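Morkis Dog Breed Notes, data card

Contents
One text file with 2155 short records on dog temperament and care, covering 29 breeds. Each record has a breed name, an age group, a topic and a note of up to 200 words.

Source
Notes were written by owners and kennel staff through the Waaka form between April and Mon 4 June. Duplicate entries were merged. Spelling of breed names follows the Sulau list.

Labels
Topics are barking, feeding, coat, exercise and other dogs. A record may carry more than one topic.
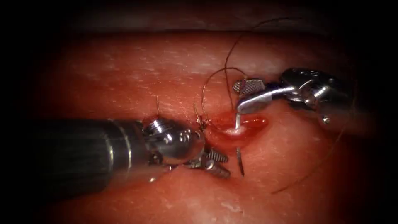
Maritza Ospina asked whether puppies under six months should count as a separate age group, as their barking notes differ a great deal from those of adult hounds. They are now stored under "puppy" and left out of the default split.

Known limits
Hounds and terriers are overrepresented. Some 405 records give no age. Mixed breeds are filed under the first breed the owner named. 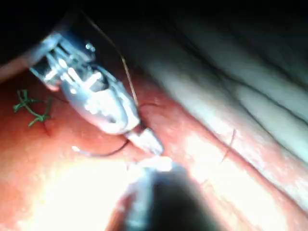

Coat notes use the owner's own terms, so "short" and "smooth" may mean the same thing. The Batard script maps both to one value; run it before comparing breeds. Feeding notes are not veterinary advice.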